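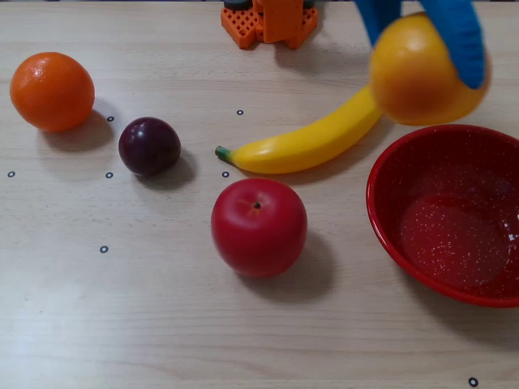 Usha Joseph objected last term that a success rate on fruit-into-bowl tells us very little unless we also know how the starting layouts were drawn, and that two groups reporting the same task may have run quite different tests. These notes take up that objection. They cover evaluation protocol for learned pick-and-place policies, with the tabletop fruit task as the running case. Read them together with the Zonden lab sheet, August 2022 revision.

Lecture 9. Evaluating a manipulation policy

9.1 The task

A trial begins with artificial fruit and a bowl on the table. The policy is given a target by name and must place that item in the bowl without moving the bowl off its spot. The other items are distractors. The trial ends when the gripper opens over the bowl, when the time limit is reached, or when the operator stops it. An operator stop counts as a failure whatever the cause, except for a communication fault, which is logged separately and rerun.

Policies compared in this lecture:

Flamo: behavior cloning, single-step action output.
Tornmont: behavior cloning, action chunks, same encoder as Flamo.

Both were trained on the same 547 demonstrations. Neither saw the test layouts.

9.2 Where variance comes from

Write the outcome of trial i as a binary variable y_i. The usual report is the mean of y_i over n trials. This treats the trials as independent draws from one distribution. In practice at least the following differ between trials:

(a) the position of each item on the table
(b) the orientation of items that are not round
(c) lighting
(d) the operator who resets the table
(e) the order in which policies are run

Item (d) is the one most often left out of papers. An operator who has watched a policy fail near the table edge will tend to put fruit nearer the middle on the next reset. The drift is small per trial and does not average out, as it always pushes the same way.

Item (b) matters for the banana and hardly at all for the orange. A sphere offers a two-finger gripper much the same grasp from every approach angle. The banana does not, and success on it depends strongly on yaw. Pooling the two into one number hides this. Report per object.

9.3 Fixed layouts and marked positions

Small black ring markers on the tabletop give the operator something to place against. In our protocol a layout is a table assigning each item an offset from a named marker, plus a yaw value for the banana. The operator reads the layout from the sheet, places the items, and checks them against an overlay of the stored reference image before starting.

We use 62 layouts. Each policy is run once on every layout, so that the comparison is paired. The order of policies within a layout is set by a coin flip made before the session and written down.

Markers introduce a problem of their own. If they are visible in training images, the policy may learn to use them as landmarks. Check for this by running a subset of layouts with the markers covered. Do it before the main comparison.

9.4 Paired comparison

With paired binary outcomes, only the discordant layouts carry information about which policy is better. Let b be the number of layouts where Tornmont succeeds and Flamo fails, and c the number where the reverse holds. Under the null hypothesis, b given b + c is binomial with probability one half.

In our run, b = 21 and c = 2. The exact two-sided test gives p well below 0.001. The remaining 39 layouts were concordant, and their split between joint success and joint failure does not enter the test. It does enter the effect size, which should be reported as the difference in success rates:

(b - c) / n = 19 / 62 = 0.31

An unpaired test on the same data discards the matching and will generally be weaker when the two outcomes are positively correlated across layouts. That is the normal situation, since a hard layout tends to be hard for both policies.

9.5 Partial credit

Binary success is coarse. Baltazar Ponce's scheme from the May session splits a trial into stages:

0 no contact with the target
1 contact, no lift
2 lifted, dropped or released outside the bowl
3 released into the bowl

Stage scores are ordinal. Do not average them. Plot the count at each stage per policy, or use a sign test on the paired scores. A mean stage of 2.1 has no clear reading, as it could come from a policy that always lifts and seldom places or from one that mostly places and sometimes never makes contact.

Wrong-target grasps get a separate flag. A policy that lifts the plum when asked for the apple has a language or vision error, and its motor stage should be scored on the item it went for.

9.6 What this does not cover

The protocol measures performance on one table with one set of objects. It says nothing about a new bowl, a new camera pose or real fruit. The Norðdahl transfer set is meant for the first two and is treated in Lecture 11.

Problems

1. Recompute the test in 9.4 with b = 12, c = 11. State the effect size and comment.

2. Suppose the operator's placement error has a standard deviation of 4 mm per axis. Describe how you would test whether this is large enough to change the result of a single trial.

3. Design a reset procedure in which the operator does not know which policy runs next. What does it cost in session time?

Hand in problems 1 and 3. Problem 2 will be discussed in section.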